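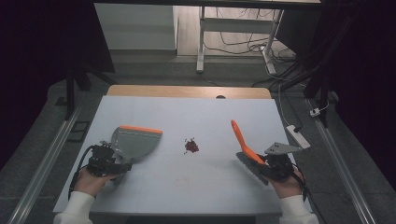
The Flevley High School robotics club will spend the spring term teaching a two-armed robot to do cleanup chores. Students record each chore themselves with a pair of hand-held grippers, and the recordings are used to train the arms. The first chore is sweeping up a small pile of dark red beans with a hand brush and a gray dustpan. The club has 32 members and meets every Monday in the Costton building.

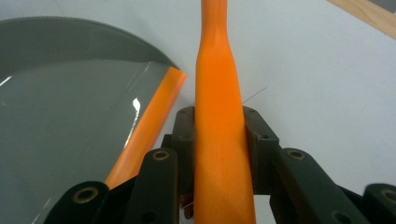
Each student works in shifts of 10 minutes, with a partner keeping the log. Club adviser Anselmo Tamayo said the brush takes the most practice.

"They want to push hard, and then the beans go everywhere," Tamayo said.

The club received a $4,000 grant from Runon, a local parts supplier, to pay for the grippers and a computer. 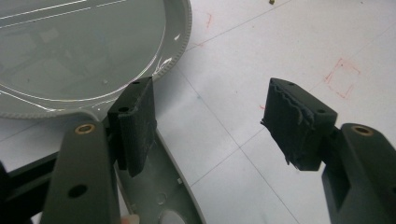

A pair of gripper fingers over the worktable, with fraying on the right pad.

The club plans to show its work at the Flores regional meet in March. Entry is open to teams from grades nine and up.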